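Vetwood Folding Guest Bed, single
Home / Bedroom / Guest and occasional beds

Price: $340.00
Colour: grey frame, natural slats
Availability: in stock at Lavport, 3 working days to ship

The Vetwood is a single bed for the room which is used for guests only a few times in a year. It folds in the middle and stands on its own four wheels, so one person can move it from the cupboard to the room without help. The base has 13 curved slats of beech, held in rubber caps. The frame is steel tube with powder coating, and the joints are closed with hex bolts, size 5. The key is in the box.

We began to sell this bed in October, after the older Steiner model was finished at the factory. Customers who have the Steiner can use the same mattress. The legs are different and do not fit between the two models, so please do not order Steiner legs for this bed.
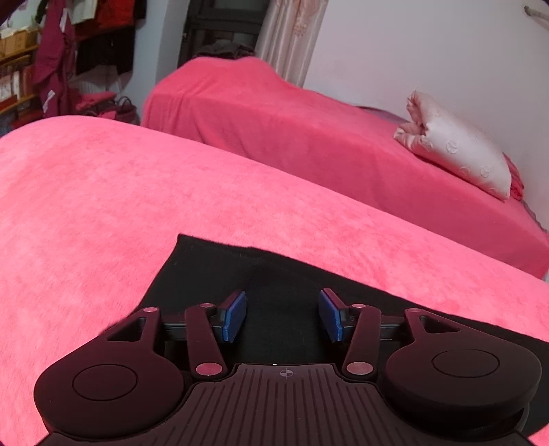
The mattress is sold together with the bed or separately. It is a foam mattress, 9 cm thick, with a cover that comes off by a zipper and can be washed at 40 degrees. For guests we recommend one more layer between the mattress and the sheet, and a warm blanket on top. Fleece is practical for this, like the bright pink one on the nearer of the two beds in the photo, and it dries quickly on the line after washing. Wool is warmer but it needs more care. If you put two Vetwood beds side by side, please leave a small space between the frames, so the folding handles do not touch. A joining strap for two mattresses is available as an accessory.

Assembly

The bed arrives almost complete. You have to fix the wheels and the headboard. Put the bed on its side on a carpet, push the wheels into the sleeves until you hear the click, then turn it back. Tighten the headboard bolts by hand first and with the key after. Check all the bolts again when the bed was used for one month.

Size and weight

Open: 90 x 200 cm
Folded: 90 x 36 x 108 cm
Height to top of slats: 34 cm
Weight without mattress: 19 kg
Maximum load: 120 kg

Accessories

Dust cover Cliltutach, for the folded bed – grey cotton, with handle openings
Joining strap for two mattresses
Replacement slat caps, bag of 6
Replacement wheels, set of 4, two with brake

Delivery and returns

We deliver to the front door. Delivery up the stairs can be added in the cart. Unused beds can be returned in 30 days in the original carton. A mattress with opened plastic we cannot take back, except if there is a fault. The frame has a warranty of 3 years, the mattress 1 year. Please keep the receipt and the label from the carton, we ask for both numbers.

Page updated Tuesday, June 1, 2021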